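拼板木桌面的日常养护:水、糖和杯底印

作者:塔库米·广濑(Takumi Hirose)
2026年5月15日

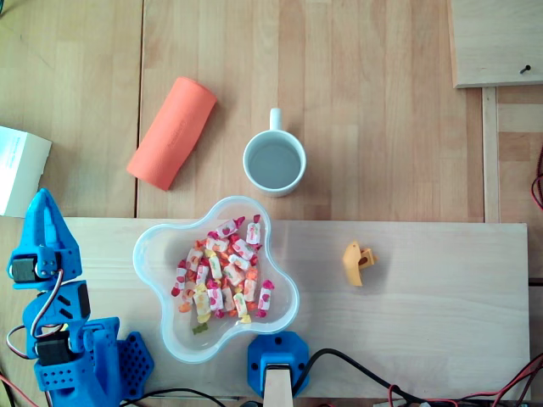

一、先弄清桌面的涂层

拼板木桌面由多根木条胶合而成,木条之间有胶缝。养护方法取决于表面涂层,与木种关系较小。常见的有三类:木油、硬蜡油、清漆(含水性聚氨酯)。

判断方法:在桌面不显眼处(靠墙一角或桌腿正上方)滴一滴清水,静置十分钟。水滴保持圆形,擦去后颜色无变化,多为清漆或状态良好的硬蜡油。水滴边缘摊开,擦去后木色略深,干后恢复,属于油面,且油层已偏薄。水滴直接渗入,木色明显变深,说明表面基本没有保护,应先上油,再讨论日常使用。

清漆和硬蜡油可用指甲区分。在角落轻压,清漆面手感偏硬、偏滑,硬蜡油面能摸到木纹起伏。仍分不清时,按油面的标准对待,限制更严,不会出错。

胶缝需要单独检查。手指横向滑过木条,如有台阶感,表示相邻木条含水率不同,其中一根已胀或已缩。台阶在半毫米以内不必处理。超过半毫米,先查桌面附近有无暖气、加湿器或直射阳光,移开热源或水源后观察四周。

二、水杯

装冷水的杯子,问题在于杯壁凝水。水沿外壁流到杯底,在杯圈处积成一环。陶瓷杯的杯圈多数不上釉,吸水后持续与木面接触,时间比玻璃杯更长。装热水的杯子,问题在于热和水汽同时作用:水汽被封在杯底与桌面之间,进入涂层,形成白色雾圈。

处理顺序如下。

1. 杯子下面放杯垫。软木垫、毛毡垫均可,但毛毡吸水后必须翻面晾干,湿毡压在木面上的后果比没有垫子更差。

2. 不用杯垫时,水杯放在托板上。浅色的实木薄板适合做托板,水痕在浅色木面上容易看见,便于及时擦掉。托板与桌面之间每周抬起一次,擦净夹缝。

3. 杯柄朝向桌子内侧或与桌边平行,不要伸出桌沿。桌上同时有其他活动时,杯子放在手臂活动范围以外。

4. 水面距杯口保留两厘米。移动满杯时洒出的水,多数落在杯子起落的位置,也就是原来的杯圈旁边。

三、糖果碗

带包装的糖果对木面没有直接影响。出问题的是三种情况:包装破损,糖体受潮,印刷油墨转移。

扭结式包装的两端不密封。室内相对湿度偏高时,硬糖表面先发黏,随后糖浆沿扭结处渗出。软糖和奶糖的反应慢一些,但油脂会透过纸张。检查方法是把碗倾斜,糖果应当各自滑动;成团移动,就说明已有渗出。

关于碗的选择。透明塑料碗便于从侧面看到底层,适合放在桌面中央。花瓣形边缘的碗容易抓取,缺点是瓣与瓣的夹角积糖屑,清洗时要用软毛刷,抹布够不到。圆形碗好洗,但堆高后糖果容易从边上滚落。玻璃碗较重,不易被碰翻,碗底如有毛边,应贴一圈硅胶垫,以免划伤木面。

塑料碗不要用热水烫洗。多数透明塑料碗由聚苯乙烯或丙烯酸材料制成,遇到热水可能变形或出现细裂纹。用温水加少量中性洗涤剂即可,洗后倒扣沥干,再用棉布擦内壁。酒精会使丙烯酸碗开裂,不能用来除胶或除标签。

装碗时注意以下几点:

- 碗底干透后再放糖。底部有一层水膜,最下面的糖纸最先受潮。
- 堆放高度不超过碗沿。
- 小颗粒糖会漏到底部,长期不被取走。每次补糖前先把碗里的全部倒出,旧糖放上面,新糖放下面。
- 没有包装的糖与有包装的糖分开装。裸糖粘在糖纸上以后,两种都不好处理。
- 糖碗与水杯之间留出一掌宽。两者挨得太近,伸手取糖时袖口容易带倒杯子。

红色和橙色的糖纸油墨在受潮时可能掉色。掉色的糖纸不要直接放在油面木桌上过夜。硬蜡油面和清漆面上的色迹,用湿布加一滴洗涤剂能擦掉;油面上的色迹会进入木孔,只能打磨。

四、托板的用法

托板的作用是把容易出事的东西集中到一块可以拿走的面上。桌面养护的工作量,大部分可以转移到这块板上。

尺寸:长度接近桌面宽度即可,两端各留几厘米,便于手指从侧面抬起。太长的板在搬动时会扭,板角容易磕到桌面。

厚度:十二毫米以下的实木板要考虑翘曲。单面受潮时,受潮面膨胀,板向另一面弯。补救办法是把干的一面朝上,在干的一面铺一块拧干的湿布,两小时后取下,再用重物压平过夜。重物下面垫平整的木板,压力才能均匀。多次翘曲的板不再适合放水杯。

底面:贴四个薄软木片,每角一个,距边两厘米。软木片使板与桌面之间有空气,夹缝中的水能干。整面贴毛毡的做法不推荐,水进去以后出不来。

表面:浅色木板上油以后会变黄。想保留原来的颜色,用水性哑光清漆,刷两遍,中间用320目砂纸轻磨。第一遍会使木毛竖起,摸着粗糙,这是正常现象,磨掉即可。糖渍在清漆面上不会渗入,适合放食物。

擦拭方向:顺着木纹。横擦时,细小糖粒会在表面留下垂直于木纹的划痕,反光下很明显。

五、糖渍的清除

新鲜糖渍:温水浸湿棉布,拧到不滴水,敷在糖渍上一分钟,擦起。换一块干净的湿布再擦一遍,最后用干布收水。第二遍不能省。第一遍只把糖化开,残余的稀糖液干后会形成更大面积的黏膜。

已硬化的糖渍:不要用刀。用塑料卡片的边,与桌面成小角度推。推不动时回到湿敷,时间延长到三分钟,仍不动就重复,不延长单次时间。油面木桌单次湿敷超过五分钟,会出现木毛。

糖渍落在胶缝上:用棉签蘸温水,沿缝的方向走一遍,立刻用干棉签吸。缝里的水比面上的水难干,处理后用风扇吹二十分钟,不用电吹风的热风。

巧克力和奶糖:先冷后热。用装冰的密封袋外裹干布,压在污渍上使其变硬,刮去大部分,再用温湿布和洗涤剂处理余下的油脂。

六、杯底印的处理

白色印记,表示水汽停在涂层里,没有到达木头。黑色印记,表示水已经到达木头,并与单宁和铁质反应。两者的处理方法完全不同,先看颜色。

白印:
1. 等待一天。轻微的白印会自行消失。
2. 没有消失的,铺一块干棉布,用不开蒸汽的熨斗,低温,每次压五秒,抬起看一次。总次数不超过六次。清漆面对热敏感,改用干布蘸少量膏状蜡,顺木纹擦。
3. 白印褪去后,油面补一层薄油,其他涂层不需要。

黑印:
1. 去除涂层。用180目砂纸磨到裸木,范围比印记大一圈,边缘逐渐过渡。
2. 用草酸溶液涂在黑印上,戴手套,开窗。停留十分钟后用清水擦三遍。草酸有毒,操作期间桌面上的食物、碗和杯子全部移走。
3. 干燥一整天,再用240目砂纸磨平,重新上涂层。

草酸处理后的木色会偏浅。拼板桌面可以利用胶缝做边界,以整根木条为单位打磨和上油,色差落在木条之间,比在一根木条中间出现圆斑好看得多。

七、上油

油面桌子上油的间隔没有固定数字,以第一节的滴水试验为准。试验不合格就上油,合格就不上。油层过厚同样有问题:表面发黏,吸灰,糖纸放上去会留下印子。

步骤:
1. 清空桌面,用微湿布擦净,干燥24小时。
2. 用240目砂纸顺木纹轻磨,吸尘,再用干布擦一遍。
3. 倒少量油,用无绒布摊开。宁可薄,不可厚。
4. 等待二十分钟,把没有吸进去的油全部擦掉。表面看起来应当接近干燥。
5. 过夜。第二天用手背试,不黏则可以使用,黏则用干布再擦一次。
6. 桌子的底面同样上一遍。只在顶面上油,两面吸湿速度不同,宽板会弯。

亚麻籽油和含有干性油的产品,用过的布可能自燃。布平摊在室外晾到发硬,或浸水后装入金属罐盖紧,再丢弃。揉成团扔进垃圾桶是危险的做法。

接触食物的托板如用油处理,选标明可接触食品的产品,并按说明等它完全固化,一般需要几周,不以表面干燥为准。

八、日常顺序

收拾桌面时从上往下、从干到湿:先移走糖碗,再移走水杯,然后抬起托板,最后擦桌面。反过来做,杯子里的水容易洒在刚擦过的地方。托板两面分别擦,立起来晾,不要平放在湿桌面上。

抹布分成两块,一块湿,一块干,颜色不同。擦过油的布不再用于擦碗。

四月的读者来信中,玛格丽塔·普雷达(Margareta Preda)问胶缝开裂能否填蜡。可以填,但只适用于宽度在一毫米以内、季节性开合的缝。用与木色接近的软蜡条,冬季缝最宽时填入,夏季木条膨胀会把多余的蜡挤出,用塑料卡片刮平。宽度超过一毫米的裂缝,表示胶已失效,应拆开重新胶合,填什么都撑不过一个采暖季。

西尔维乌·伯兰(Silviu Bălan)问塑料碗发蓝是否为老化。透明塑料老化多发黄。边缘略带蓝色,常见的原因是原料中加了少量蓝色调色剂,或厚边反射了附近物品的颜色。把碗放在白纸上,移开周围的东西再看,可以区分这两种情况。碗身出现细密裂纹或表面发黏时更换。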